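Felt-type mat under bar tools: marks, drying, size

shelf_liner
I've put a large brown mat on a white table where I sort out kitchen and bar bits. The mat is a Gronen, 200 cm long, textured face, sold as washable at 60 degrees. Two questions. Does a felt-type surface hold syrup smell, and is there any point in going up to a rubber bar mat? The jigger gets used most and drips every time.

tamper58
Rubber. Felt holds liquid and the underside stays damp. I had a Teteck felt one and the table below it went cloudy by July.

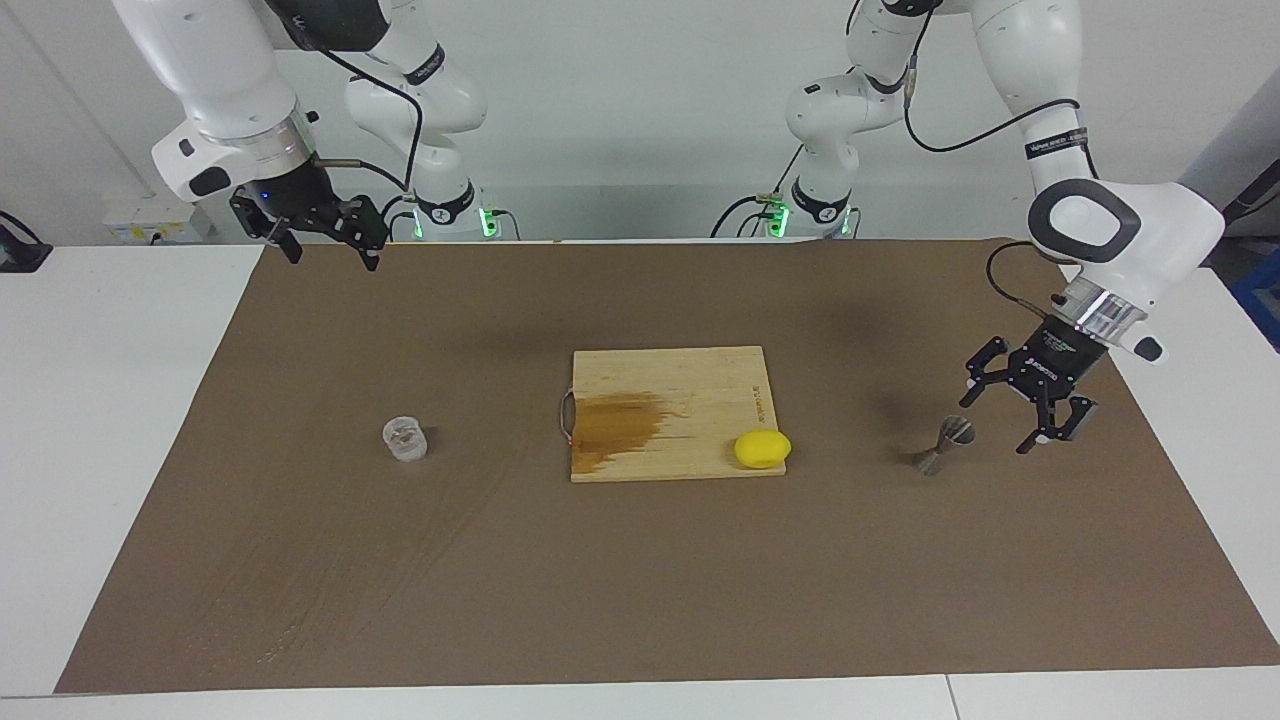 shelf_liner
Mine shows curved marks wherever something has been wiped or dragged over it. They brush out if I go one way with a dry hand. Smell is the bigger worry.

oldgrout
Disagree with tamper58. Cloudiness is trapped water, and you get that under rubber too if you never lift it. Lift the mat at night, hang it over a rail, wipe the table. Mine has had 60 washes and has no smell. Use plain liquid, no softener, as softener stops the pile absorbing.

tamper58
Sixty washes is a lot of laundry for a mat. A rubber one goes under the tap.

oldgrout
A rubber one that size doesn't fit under any tap I own.

shelf_liner
Fair. What about a small rubber square on top, only for the jigger?

k_bracket
That's how I do it. Brarkari part 2454, cut down with a knife. Keep it back from the near edge or your sleeve catches it. The Sárközi equivalent is thicker and a jigger with a narrow foot tips on it.

tamper58
Still two things to clean.

shelf_liner
Ordered the 2454. Will leave the felt down and lift it at night.

Contact | © Worktop & Bar Forum | Back to top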